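Karam Laundry Teleop: README and data card

Demonstrations of household laundry work, recorded by remote control and by hand guiding, for training imitation policies.

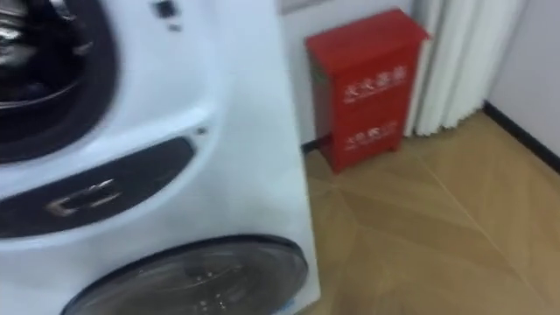
Karam Laundry Teleop holds 2386 demonstrations of a mobile two-arm robot loading, unloading and closing laundry machines. An operator drives the arms from a leader rig in the next room and sees only what the head camera sees. The set was recorded at the Nolavance test apartment on machines from several makers, including units like the white one with an upper and a lower round door. Stacked doors are harder for the operator than a single door, and episodes on them carry the tag double_door. The dark glass picks up reflections, and fine detail on the white housing goes soft when the head turns, so do not count on sharp edges in every view. Background objects such as the red cabinet and the pleated curtain were left where they stood and are not labeled.

Status

Version 1.2, released 30 May 2023. Maintained by Tamer Nimri (recording, hardware) and Shadi Abu Hammour (annotation, loaders). A small update is planned for June to fix the gripper width offset listed under Known problems.

Tasks

open_door: approach the machine, grasp the edge of the door, swing it open.
load_item: take one item from the basket and put it in the drum.
unload_item: take one item from the drum and put it in the basket.
close_door: push the door shut until it latches.
full_load: all of the loading steps in one run, basket to closed door.

Each task has its own folder. full_load episodes are also cut into segments, and the cut points are stored in segments.json. If you train on both full_load and the short tasks, keep in mind that the segments are not copied into the short-task folders.

How the demonstrations were made

Remote control. The operator holds two leader arms with the same joint layout as the robot. Joint positions are sent to the follower arms and the base is driven with foot pedals. Most episodes were made this way. Operators practiced on each machine before recording, and practice runs are not in the release.

Hand guiding. For door opening we also recorded 200 episodes in which a person stood next to the robot and moved one arm by hand with gravity compensation on. These are useful for contact forces, since the person can feel the latch give way. The person's hands are sometimes in view. Use the flag guided=true to select or drop these episodes.

Operators were asked to work at a steady pace and to finish the task even after a fumble. A dropped sock that gets picked up again is kept as part of the episode. An episode was thrown out only if the arms lost connection, the robot was stopped by hand, or a camera stream was missing.

Contents of an episode

head.mp4: color video from the head camera
wrist_left.mp4, wrist_right.mp4: color video from the wrist cameras
state.npz: joint positions, joint velocities, gripper width, base velocity
action.npz: commands sent from the leader arms and pedals
meta.json: task, machine ID, operator ID, guided flag, outcome, notes

All streams share one clock. Video and state are not resampled to each other - use the timestamps. The Prestico loader does this for you and takes the nearest state for each video frame unless you ask for interpolation.

Short episodes may start with the robot already facing the machine. In full_load the base often moves during the first part, and this is where most of the blurred video comes from. We kept it on purpose. A policy that has only seen the machine from a standstill tends to stop and hesitate on the way in.

Outcome labels

Outcome is one of success, partial or fail. One annotator labels each episode from the video, and a second annotator checked a random sample. The two agreed on 94 percent of that sample. Most of the disagreement was between success and partial on close_door, where the latch is hard to judge from the head camera.

Splits

The test split has 200 episodes, all on machines that do not appear in train. Please do not tune on it. The validation split shares machines with train but not operators.

Getting started

1. Download the archive and unpack it to a folder named karam_laundry.
2. Install the Prestico loader from the tools folder.
3. Run check_episodes.py on the unpacked folder. It lists missing or damaged files.
4. Run train_baseline.py with the config prergate_small.yaml.

The Prergate baseline uses the head and wrist views and predicts short chunks of joint commands. The small config runs for 2000 steps and is only meant to show that your setup works. Do not report results from it.

Known problems

Gripper width on the left arm reads slightly high in the earliest episodes. See the field width_offset in meta.json.
Base velocity is noisy at very low speed.
Some notes fields are empty.
One operator is left-handed and opens doors with the left arm even where the right is closer. Filter on operator ID if this matters to you.

Questions and bug reports go in the issue tracker. Please include the episode ID and the loader version.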